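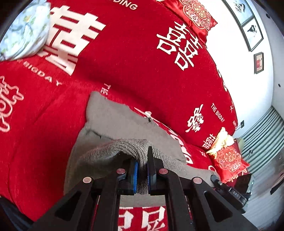 ## 4. Setting the Wash Program

This section applies to the Urel front-loading washer with the Voton control panel. Complete the leveling procedure in Section 3 before running any program.

### 4.1 Knits and wool

1. Turn the program dial to **Knits**. The panel shows the default temperature and spin speed.
2. Press **Temp** until the display reads *Cold*.
3. Press **Spin** and select *Low*.
4. Load the drum no more than half full. Turn ribbed items inside out.
5. Pour liquid detergent into compartment II. Do not use powder with this program.
6. Close the door and press **Start**. The door locks after 5 seconds.

**Note:** The Knits program runs for 82 minutes. Adding *Extra Rinse* lengthens it by 11 minutes.

**Caution:** Do not use the Knits program for felted or waterproof items. Trapped water can unbalance the drum during the spin.

### 4.2 Pausing a program

1. Press **Start** once. The drum stops and the lock light blinks.
2. Wait for the light to go out before pulling the handle.
3. Add or remove items, close the door, and press **Start** again.

If the water level is above the door seal, the lock stays on. Select **Drain** and wait for the pump to stop.

### 4.3 Error codes

- **E4**: Door not closed. Check for fabric caught in the seal.
- **E5**: Slow drain. Clean the pump filter (Section 6.2).
- **E11**: Load out of balance. Spread the items evenly and restart the spin.

If a code returns after a restart, unplug the washer and contact the Clornonton service desk. Have the serial number ready; it is printed on the plate inside the door.

Revised 1 December 2024. Technical review: Wondimu Hailu.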